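Trial handling rules for small robot arms go out for comment

A draft code of practice for small robot arms that work with household items has been opened for comment by Goria, the group that looks after shared working rules for a number of university and company labs. The draft runs to 40 pages and covers arms used at ordinary tables, outside safety cages, with things such as cups, trays and food packaging.

The code was written over the past year by a small team led by Yoon-hee Myung. She said most labs already had rules of their own for speed limits and emergency stops, but very few had anything written down about the objects themselves.

"People will tell you exactly how fast the arm is allowed to move," she said. "Ask them which carton they used, or what state it was in when they started, and you often get a shrug."

Under the draft, labs would keep a list of every object used in a session and note its condition at the start, including dents, creases and missing lids. Cartons and bottles could still be used once they had lost their shape, but the record would have to say so. Ceramic and glass items would be checked for chips before each session and taken out of use if any were found.

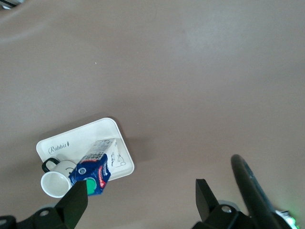 A cup and a drink carton on their sides on a tray, with the gripper fingers in front.

The section on tipped and fallen objects drew the most argument during drafting. An early version asked operators to stop the arm whenever something fell over. Sang-wook Yeon, who wrote the replacement text, said this would have ruled out a good deal of useful work, as picking up a fallen object is a task in its own right.

The current wording lets work carry on if the object is whole, lies within the marked working area and has not spilled anything. Operators must keep their hands clear until the arm has come to a full stop. If an object hangs over the edge of the table, the session has to be paused.

Labs would also have to set a weight limit for each gripper and write it on the arm or its stand. Goria tried out the draft's record forms with two member firms, Illudeck and Dratix, and collected 1454 entries. The most common fault was a missing start condition, followed by object names too vague to be of use to anyone else. "Box" was entered more than once with nothing after it.
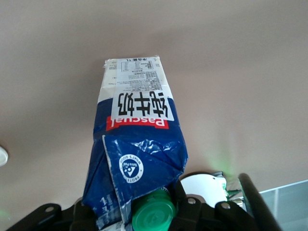
A creased milk carton held upside down in the gripper, its green cap at the bottom.

A separate part deals with lifting. Closed food and drink containers may be raised above the table, but the draft asks that caps are checked by hand first and that nothing is carried over a keyboard, a power supply or a person. Containers that have been opened would need to be emptied and rinsed before use. Where an object is to be turned over in the air, the operator should note this in the record before the session begins.

Fahad Tanoli, who manages the test room at Dratix, said the forms took his staff some 3 minutes per session once they were used to them. He would like the lifting rules to go further and give a maximum height.

Éabha Keane of Illudeck was less keen on the cap check. She said it made sense for a full carton but would be a waste of time for an empty one, and her firm plans to ask for an exception.

The draft does not cover arms mounted on moving bases, or any work with hot liquids or knives. Byung-chul Wi, who will collect the responses, said those would be handled in a later document.

Comments can be sent to Goria until the end of December. Responses should give the section number and, where possible, suggested wording of no more than 700 words. A revised text will be sent to member labs before it is put to a vote.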